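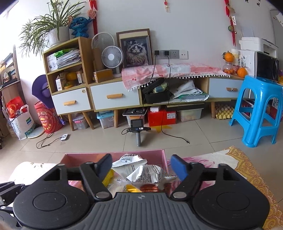 What makes the old glue let go on the bellows and hold like grim death everywhere else? Moisture, mostly. The bellows cloth breathes every time somebody pumps, so those joints got a century and a bit of damp parlour air, and the case joints got furniture polish.

29 July 2019. Tallard reed organ, 1873, second session on the bench.

Got the exhausters off the main board. The left one came away in my hand, cloth and all. The right one wanted an hour with a warm palette knife and a good deal of language. Under the cloth is a second layer of cloth, and under that a strip of what I'd call oilcloth if I were feeling generous. An earlier repairer simply kept going outward. I admire the attitude.

Glue: hide, 200 gram, soaked overnight, held at 60 in the pot. Yurii has moved the thermostat knob again and will say he hasn't. Please leave it alone. Above 70 it cooks, smells of wet dog and sticks nothing.

Cleaned the board down to bare timber with hot water and a scraper. The grain lifted in the middle, so I'll let it dry before levelling. There's a hairline crack running in from the back edge, past the second screw hole. Will run thin glue into it and patch over with leather. Not filler. We all remember the Skimel harmonium.

Reeds: pulled the bass set and put them in the tray in order. Low C is silent and the D beside it speaks only when insulted. Both had fluff under the tongue. Brushed, not scraped. No tuning until the wind is steady, whatever the owner's nephew may say on the phone.
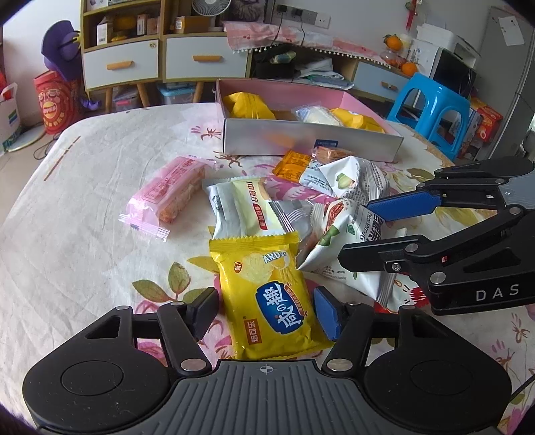 Yaroslav thinks the leak is in the pallets and that I'm re-covering the exhausters for my own entertainment. He points out that the Dultus organ wheezed in just this way, and the cloth on that one was sound. Fair point, annoyingly. Checked with the lamp behind the pallet board: light showing at 5 of them, all at the treble end, where the leather has gone to biscuit. So it's the pallets as well. He has been told, and is being quiet about it in a very loud way.

Pallet leather to order, the thin white one. Ask Ettore who he uses now.

Owner would like it playing for carols in December. I said probably, in the voice I use for that.

Next: level the board, cut cloth for the left side, find the small clamps. They were last seen with Ivan.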